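Laboratory Diary, Gripper Evaluation
Wednesday

The laboratory was opened at 7:40 a.m. and the arm was brought up without faults. The purpose of the day was to continue the comparison between the Rureck parallel gripper and the Giketti gripper on the mixed-object set, and to settle the question of closing force that was left open in the previous entry. Rahel Gisler was present until noon. Wissam Srour joined by telephone for the morning review and came in person after lunch.

The Rureck was already mounted from the day before. The mounting screws were checked and one was found slightly under torque. It was tightened and the tool offset was measured again. The new offset differed from the stored value by a small amount in the vertical axis, enough to matter for thin objects, and the stored value was replaced. Entries made yesterday with the old offset have been marked in the log and will be left out of the comparison.

The running total stood at 2,683 attempted grasps at the start of the day, counting both grippers and all object classes. Of these, 1,372 belong to the Rureck. The imbalance is small and will be corrected before the report is written.

The morning was given to the animal figures. They are a difficult class for a parallel gripper. The bodies are curved, the legs are thin, and the surface that presents itself to the camera is seldom the surface one would choose to hold. The planner was set to prefer the middle of the body and to approach from above or from the side, whichever gave the wider clearance from the table. The closing force was held at the lower of the two settings for the first part of the session and raised to the higher for the second.

At the lower setting the figures were held, but several rotated in the jaws while the arm was moving. Rotation was not scored as a failure under the present rules, provided the figure arrived in the bin. I am no longer satisfied with this rule. A figure that arrives at an unknown angle is of limited use to any later step, and the customer's packing procedure has such a step. I have proposed a third category in the score sheet, "delivered, pose lost," and will apply it from tomorrow if no objection is raised.
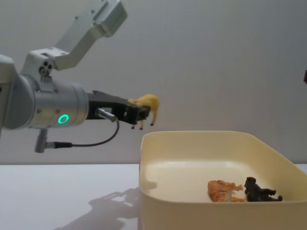 Rahel Gisler objected before the hour was out. In her view the third category should be applied to the whole record or not at all, and a rule changed in the middle of a comparison would favor whichever gripper happened to be mounted second. She asked that the earlier recordings be reviewed and scored again under the new rule, and she noted that the wrist angle is stored with every attempt, so that a good part of the work could be done by script. She added that she would accept a delay of the report on this account.

Her objection is accepted. The third category will be introduced only when the earlier attempts have been scored again. She will write the script and I will check a sample of its results by hand against the recordings. Wissam Srour, consulted by telephone, agreed to the delay and asked that the reason be stated in the report in plain terms.

The gripper change took place after lunch and required 39 minutes from the first screw to a valid offset. Most of this was spent on the cable. The Giketti connector leaves the housing at a different angle, and with the standard cable the loop comes under tension when the wrist turns past its middle range. A longer cable from the Strebel kit was fitted for the afternoon. It relieves the tension but hangs lower, and the planner's collision model does not know of it. Wrist rotation was limited in software for the remainder of the day. The limit must be removed before the final comparison, or applied equally to both grippers.

With the Giketti, the same figures were presented in the same order. My impression is that the compliant fingertips reduce rotation, especially on the rounder bodies, and that they are slower to release. Twice a leg stayed caught against the pad after the jaws had opened and the figure fell late, once on the rim of the bin. Both attempts were entered as failures. A longer pause after opening was tried and did help, at a cost in cycle time that Wissam Srour considers too high for the Zarnia line. He would prefer a wider opening. The present controller allows one, but the setting was not tested today.

The log for the animal class now contains 602 attempts across both grippers. Soft packaging has not been started with the Giketti and should be taken up next.

Outstanding items: the script and hand check for the revised scoring; a cable of suitable length, to be ordered from Strebel; the wider opening on release; correction of the collision model for the cable loop. The arm was parked at 5:50 p.m. and the controller shut down in the normal manner. The Giketti has been left mounted, and its offset is to be measured again before the first attempt tomorrow.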